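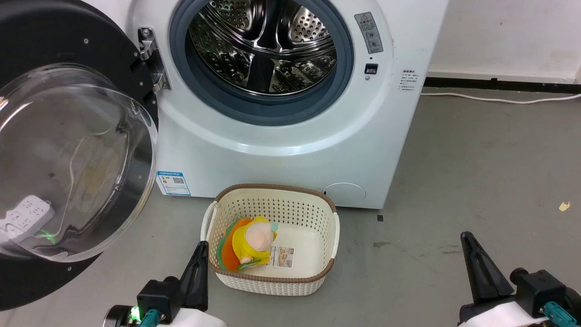 Figure 8.1 A front-loading washer with its door open and a basket set below the drum.

Home and Family Studies > Student Text > Unit 2: Caring for Clothes

Chapter 8
The Washing Machine and How It Cleans

Put your head near the opening of a front loader some time (with the machine switched off, please!) and say a few words. Your voice comes back at you, round and tinny. Now reach in and run your palm over the wall of the drum. You will feel hundreds of little holes, and then a ridge, and then more holes. Everything in this chapter starts with those two things, the holes and the ridges, and by the end of it I hope you will never again load a machine without thinking about them.

People have been washing clothes for as long as they have been wearing them, and the basic job has hardly changed. Water loosens some of the dirt. Soap or detergent loosens more. Something has to move the cloth so that the dirt comes away, and then the dirty water has to go somewhere else. A person kneeling at a river does all of this with her arms. A front loader does it by lifting the clothes and letting them fall, over and over, into a surprisingly small pool of water.

The lifting is the job of the ridges. They are called lifters, or sometimes paddles, and you can see them on the inside of the drum in Figure 8.1. As the drum turns, a lifter catches a wet shirt, carries it up the side, and drops it near the top. The shirt lands with a slap, water is pushed through the weave, and around it goes again. If you pack the drum so tightly that nothing can fall, the lifters have nothing to do. The clothes ride around in one lump and come out wet, warm, and still dirty in the middle. This is the most common mistake made in home laundry, and it is such an easy one to fix – leave a space the width of your hand above the clothes.

The holes are for the water. During washing they let it pass in and out of the drum. During the spin, the clothes are pressed hard against the wall and the water flies out through the holes into the outer tub, where a pump takes it away. The holes are small and smooth for a good reason: a spinning drum with rough edges would shred a sweater in minutes.

Now look at the thick rubber ring around the opening. This is the gasket, and it may be my favorite part of the whole machine. It has to bend with every shake of the drum and still keep water off your floor. It also has folds, and folds collect things. Lavanya Chowdary kept a notebook while she ran the teaching laundry at Prurnier, and one page lists what she found in gaskets during a single February: hair ties, a bus ticket, seven coins, a baby sock, and a key to the very cupboard where the detergent was kept. Wipe the folds with a dry cloth after the last load of the day and leave the door open so that air can get in.

The glass in the door is shaped like a bowl, and students often guess that this is only so we can watch the wash. (It is fun to watch!) But the bulge also reaches into the opening when the door is closed, and helps keep the clothes back in the drum and out of the gasket.

Low on the front of many machines is a round cover. Behind it sits the filter, which catches lint and small objects before they reach the pump. We will open one in Activity 8C. Have a shallow tray ready, and more towels than you think you need.

Finally, a word about the basket. A basket with openings in its sides lets damp towels breathe while they wait, and handles at both ends make it easier to carry level. Set it on the floor under the door before you start to unload, and any sock that drops has somewhere clean to land.

Before you read on
Find the instruction booklet for the machine you use at home, or ask at a laundromat if you can look at theirs. Write down the largest load it can take. Then weigh one dry bath towel and one pair of jeans, and bring your numbers to class. You will need them for Section 8.1, where we sort a family's weekly wash into loads.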